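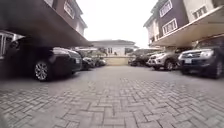 Skonholm Deck and Patio Scrubber – my review after one winter

21/07/2024

14 shares | 4 comments

I bought the Skonholm scrubber in autumn because my back was telling me to stop using the hand brush. I have a small terrace behind the unit, a side path and a share of the common paving, and all of it becomes green when the cold months come. English is my third language, so please forgive me if I use a wrong name for some part. I will try to be exact where it matters.

What it is

It is a long pole with a motor at the bottom and two round brushes which turn against each other. The battery goes in the handle. You can connect a garden hose to the pole and then water comes out between the brushes. In the box there was one pair of stiff brushes, one pair of softer brushes, the charger and a small spanner. The instruction book is thin, and the drawings are better than the words.

I paid 600 dollars with delivery. This is a lot of money for a brush. The larger model from Naltodeck, which I also considered, was 1084 dollars in the same shop, and it comes with a second battery and a wheel at the back. I tried the Naltodeck for a few minutes on the shop floor. It felt stronger but also much heavier in the front, and I am not a tall person. My neighbour on the other side prefers it, and for a big property I think he is right.

Putting it together

It took me less than an hour, and half of this was looking for the second clip, which was still inside the foam. The pole has three pieces. They click together well, but the middle joint had a little movement from the first day. I wrapped one turn of tape around it and it has been quiet. For this price I should not need tape.

On the paving

This is where I am most happy. The stiff brushes go down into the joints between the pavers and bring up moss which I could never reach with a normal broom. You must go slowly. If you push it fast, it jumps over the top and leaves lines, and then you have to do everything again when the surface has dried and you see your mistake in the sun.

One warning. The brushes also take some of the sand out of the joints. I lost more than I expected along the side path and had to sweep in new jointing sand, two bags of it. The book says nothing about this. If your pavers are laid only on sand, do the cleaning first and buy the sand before, so that you don't leave the joints open when the rain comes. I used the Corico sand because the hardware shop had it at the front. It went in easily with a soft broom and has stayed in place, except near the downpipe.

On timber

Use the softer brushes and nothing else. I made a test with the stiff ones in a corner behind the barbecue and they raised the grain so much that I had to sand it. With the soft pair the result was good – the old grey colour came off and the wood was ready for oil. It goes along the boards very well and across the boards very badly.

Water and battery

The hose connection is plastic. It drips. I changed the washer for a thicker one and now it drips less. The flow of water cannot be adjusted on the machine, only at the tap, so I walk back and forward more than I want.

The battery is promised for 45 minutes. In my hands it gives a bit over half an hour with stiff brushes, longer with the soft ones. Then it needs most of an afternoon to charge. I divide the work into two parts and do the path on the first day and the terrace on the next. A second battery is sold separately and I find it too expensive.

Noise

It is less noisy than a pressure washer, with a deep hum. I can use it in the morning without feeling guilty. My cat disagrees.

Compared with renting

Before this I rented a pressure washer each year from McKinnon, near the roundabout. Their machine was faster, I must be fair. But it threw dirty water up the wall and on my windows, and you pay for the whole day even if you finish at lunch. If you clean only once a year, please rent. I clean four or five times, in small pieces, so the scrubber makes sense for me.

What I don't like

The hook for hanging it on the wall holds the pole but not the weight of the head, so the head must stand on the floor, and then the brushes become flat on one side. I store it upside down in the laundry. Also the spare brushes were out of stock when I wanted them, and the shop now says August.

The power button sits exactly where my thumb rests. I have switched it off by accident many times.

My score

I give it 8 out of 10 for paving and 6 for timber. I would buy it again at this price, but I would ask the shop to open the box and let me feel the middle joint before paying.

Comments (4)

mossy_corner
Thanks for the tip about the sand. I did our whole driveway with a different brand and couldn't work out why the pavers started rocking.

Deb in the hills
Does it fit between pot plants or is the head too wide? I've got a narrow balcony.

Author reply
The head is as wide as a normal kitchen broom, maybe a little more. I move the pots, but small gaps are possible if you hold it sideways.

pavedparadise
I've got the Naltodeck. The wheel is great on flat ground and a nuisance on steps. Battery is excellent though, no complaints there.

Contact | Privacy | © 2024 | Back to top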